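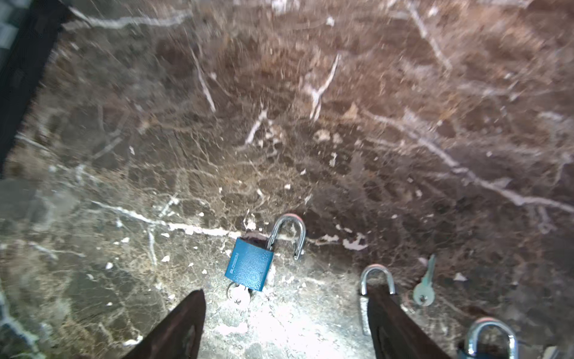 Blue padlock on marble

Spring stage race, bike storage and start order: what do we want?

Posted by gillroad, 2/14/21

Hello all. The organizers of the Telletti stage race published the draft route for March and I would like to hear opinions before the entries close. Three stages, 280 km in total, and the time trial is now on the last day. Last year it was the first day. For me this is a mistake. A time trial on the last day makes everybody careful on the road stages, and we will see a big group rolling together up the Anis climb and looking at each other.

English is my third language, so please forgive the small errors.

Reply from nfortin

I am Nathalie Fortin, I rode it two times with the Evgate club. I do not agree with gillroad. When the time trial was on the first day, the race was decided in 28 minutes. After this, one strong team sat at the front for two days and it was very boring. I prefer to have the question open until Sunday afternoon.

About the Anis climb, it is 22 km from the last feed to the top, with wind from the left side almost all the way. The group will not stay together, believe me.

Reply from slowgregario

Two questions. Is the start order of the time trial by general classification or by draw? And does the bike storage at Gill open on Friday evening? I come by train and I do not want to sleep beside my bike again.

Reply from gillroad

Storage opens Friday at six. It is written on page four of the draft. For the start order it says "reverse classification", with one minute between riders and two minutes for the last ten. 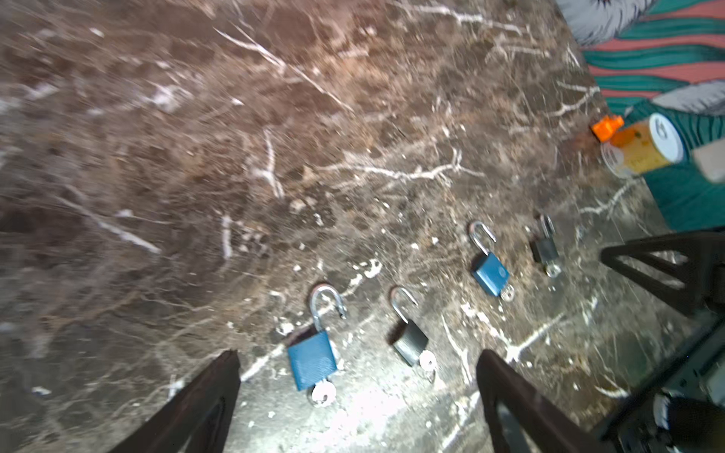

2 min read

For the storage, you bring your own padlock. The room has rails along the wall and the club does not lend anything. Keep the spare key in another bag, please.

Nathalie, I understand your argument, but you ride well against the clock, so of course you like it on the last day :)

Reply from nfortin

I finished in place 82 in that time trial! So no, it is not my interest.

Reply from cornerafraid

I am with gillroad on this one. The lighter climbers have no reason to come now. They can win a minute on Anis and lose three the next day on a flat road. Last year they had at least the chance to attack after the time trial, when they knew exactly how much they needed. Also the road to Evgate has a bad surface after the bridge. Did somebody ride it this winter?

Reply from slowgregario

I rode it in January. The holes on the right side were repaired, but there is gravel in the second roundabout. I would not use the light wheels there.

Thank you for the storage answer, I looked on page four and I had only printed three pages.

Reply from nfortin

cornerafraid, the time trial is not flat. It has the hill after the church, and it comes when your legs are already finished from Anis. A climber who can suffer will lose maybe one minute, not three. We can speak again after the race.

Reply from cornerafraid

Fine, but then the organizers should make it shorter. I will write to them this week and ask.

Reply from gillroad

Please ask them also about the feed zone. In the draft it is placed on the descent, and I hope very much this is a typing error.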